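Small-parts cabinet

A small-parts cabinet (also parts cabinet, multi-drawer cabinet or, in some Australian hardware catalogues, drawer bank) is a storage unit made up of a rigid outer case and a grid of small sliding drawers. It is used in workshops, laboratories, schools and homes to hold fasteners, electronic components, beads, fishing tackle and other items too small to be kept conveniently on an open shelf. The drawers are usually clear or translucent, so that the contents can be recognized without being opened.

Cabinets are commonly placed at the back of a workbench, within arm's reach of the person seated or standing at it. The front part of the bench is left for work in progress and for whatever else is in daily use. 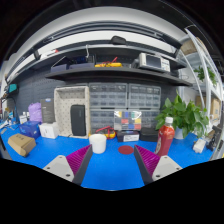 Multi-drawer cabinets along the back of a blue workbench, with a compartment box leaning against them.

Construction

The case is moulded plastic or folded steel. Plastic cases are lighter and cheaper, and are often ribbed on the top and bottom so that units can be stacked. Steel cases tolerate heavier contents and are preferred for bolts, washers and machine screws. Drawers are generally polystyrene or polypropylene. Polystyrene is clearer but cracks when dropped; polypropylene is cloudy and flexible.

Most drawers have a moulded pull at the front and a raised lip at the rear that acts as a stop. Many have slots for dividers, which are sold with the cabinet or separately. A common fault is the loss of the rear stop, after which the drawer can be pulled right out and its contents spilled.

The Burkon pattern, sold from the Flanmont works, used a single drawer size throughout. The later Hoveo pattern mixed two sizes in one case, with 20 small drawers above 5 wide ones. Drawers from the two patterns are not interchangeable.

Arrangement

Single cabinets may stand on the bench, hang from screws through keyholes in the back panel, or be joined to others. 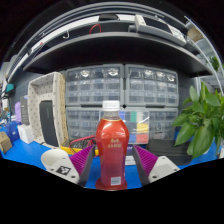

Where several units are stacked, the heaviest contents go in the lowest rows. Wall fixing is advised for any stack more than 2 units high, particularly in classrooms. A tall stack of plastic cabinets becomes unstable when a number of the upper drawers are open at once.

Contents are sorted by type, by size or by project. Sorting by size is usual for fasteners, with diameter increasing from left to right and length from top to bottom. Electronic components are more often sorted by type and then by value. Labels are fixed to the drawer front, low enough to leave a view of what is inside. Some users glue a sample of the part to the front instead, a practice that works well for screws and poorly for anything fragile.

Related storage

The compartment organizer is a shallow lidded box divided into sections. It is portable, and is often used alongside a cabinet for the parts belonging to one job. Its main drawback is that small items can migrate between sections if the lid does not seat tightly on the dividers.

Larger tools, instruments and test leads do not fit in standard drawers and are kept on the bench, on hooks or in open crates.

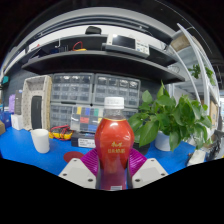

Multimeter and test leads on the bench, with small-parts organizers behind.

Use in shared workshops

The Sutherland community workshop keeps 300 labelled drawers and checks them each March. Drawers found to hold mixed parts are emptied into a sorting tray and refilled. Spare drawers are kept in a separate carton, as replacements for older patterns are difficult to obtain.

Care

Drawers are washed in warm water with a mild detergent and dried fully before metal parts are put back. Solvents, including acetone and some label removers, cloud or dissolve polystyrene. Cabinets kept in direct sun turn yellow and become brittle.

See also: Pegboard; Tackle box; Tool chest; Workbench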